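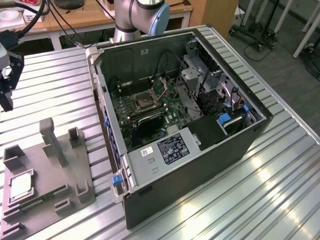

Desktop tower with the side panel off

Sabbagh family, Ovotton, before they moved to Kakovow

rkaram
Posted July 15, 2022
I am looking for the burial place of my great grandfather, Elias Sabbagh, b. abt 1871, d. 1918 or 1919 in Ovotton. He ran a dry goods store on Mill Street with his brother Nicola. His widow, Mariam, took the children to Kakovow after he died and I have her grave there (Hillside, row 14, photographed by a cousin). Nothing for Elias. The death record gives "Ovotton, city cem." and the informant is Nicola.

The city cemetery index has no Sabbagh, Sabagh, Sabbag or Sabba. I also tried Saba and Soap. One branch did translate the name to Dyer, and there are Dyers in the index, but they came from Vermont and have been accounted for.

Children were Salim (Sam), Adele, Yusuf (Joe) and a baby girl who died before the move. I don't have her name.
Rima Karam

lainej
Have you looked at the old index or the new one? The new one was typed from the cards and the cards were typed from the sexton's book, so you are two steps away from the book. The sexton had bad handwriting and the typist had her own ideas. My Juška people are in there as Tuska, Inska and in one case Jackson.

Try sorting by date of burial and ignore surnames. If he died in the winter of 1918 there will be a lot of burials, but you can narrow it by age.
Laine Juška

rkaram
Thank you Laine. I only used the new one. Is the sexton's book open to the public? I am in another state and would have to plan a trip.

lainej
It is at the town clerk's office. They will not photocopy it but you can take pictures. Call first. It covers 1889 to 1926 and it has around 3000 entries. The pages are in order by date up to 1912 and after that he filled in blank spaces wherever he found them.

hobeidat
I don't think he is in the city cemetery at all. "City cem." on those certificates was filled in by the undertaker before the family had decided. I have two relatives whose certificates say the same thing and both are in the Danetti ground, out past the quarry. Old Mr. Danetti sold plots cheap to families who didn't have a church in town. Italians first, then Syrians, then a few others.

The stones there are small and a good many are flat. About a third of the ground has gone back to brush.
Hadi Obeidat

lainej
I would not go that far. The undertaker in Ovotton at that time was careful, and his daybook agrees with the sexton's book nearly every time I have compared them. Two certificates is not much to build on. 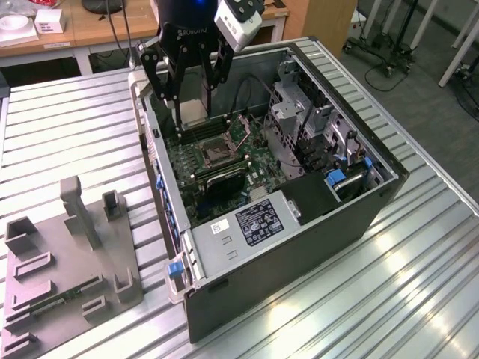
The daybook also gives the hour of the funeral and who paid. If Nicola paid, he should be there under his own name even if Elias is spelled some other way. Volume for 1917 to 1920 is at the library, not the clerk's.

hobeidat
The daybook only covers the one undertaker. There were two. The second one had his rooms over the livery and did most of the work for the Mill Street families. His books were not kept, as far as I know. My grandmother remembered him driving out to the quarry road himself.

And the sexton's book would only list people buried in the city ground. If Elias isn't in it that fits with what I said.

lainej
It would fit. She hasn't seen the book yet though.

kvu_22
I did the walk-through of the Danetti ground with Dewanti Liew a few years back. We recorded 477 stones with names you could read. I have the list in a spreadsheet. No Sabbagh, but there is this:

N. SABA — wife Helen — infant of E. S.
One stone, no dates, northeast corner beside the wall. Next to it is a base with the upper part missing.

The base is cut the same way as the Saba stone, same width and same chamfer. I put it down as "unknown, adult?" at the time.
Khoa Vũ

rkaram
Nicola's wife was Helen. I have their marriage from the parish register, 1904. Khoa, would you be able to send me the picture of that stone?

And "infant of E. S." — I never had anything on the baby past a mention in one of Mariam's letters.

kvu_22
Sent to you by private message. Three pictures, one of them with the light from the side so the letters come up better. The letters after INFANT are worn. I read E. S. and Dewanti read F. S., so look for yourself.

dliew
I still read F. There is a mark on the lower arm that could be damage or could be nothing. Khoa and I did not agree then either. We used water and a mirror, no chalk.

Also, the plot map for Danetti is partial. The family had a copy with 700 plots numbered on it, of which only the front half have names written in. The northeast corner is in the half without names.

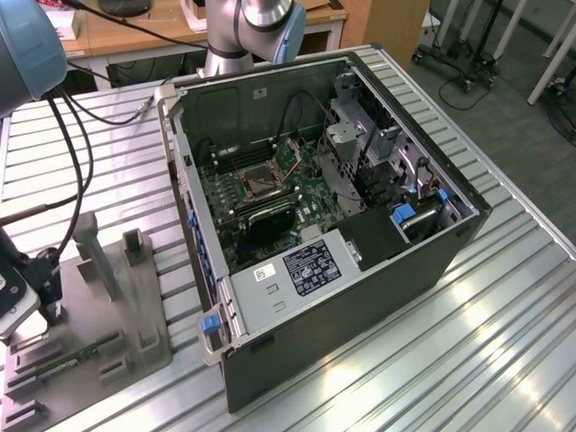

Where the map does help is with who bought next to whom. Plots were sold in blocks of seven and the block number is penciled on the wall side. If Nicola bought a block, the deed should be at the county and it would be under grantor Danetti, not under the cemetery. Look from 1910 on. The clerk there indexes grantor and grantee in different books, so ask for both.
Dewanti Liew

rkaram
I looked at the pictures on the big screen. I see an E, but I want to see one. My cousin sees an E too and he has no stake in it, he is from the other side.

I have written to the county about the deed and I will call the town clerk about the sexton's book. Laine, I will check the book and the daybook both before I put anything in the tree.

lainej
Good. Look under I and J as well as S. His capital S in 1918 looks like either one.

hobeidat
If you come up in December the quarry road isn't plowed past the second gate. You can park at the gate and walk in, it takes ten minutes. The brush is down by then and the flat stones are easier to find if there's no snow yet.

Does anybody have the Helen on that stone in a census? I have a Helen Saba boarding on Mill Street in 1920, widow, age 36, and I have never placed her.

rkaram
Ours would have been 35 or 36 that year. What page is she on?

hobeidat
Sheet 9B, second ward, near the bottom. The boarding house keeper is a Mrs. Lutz.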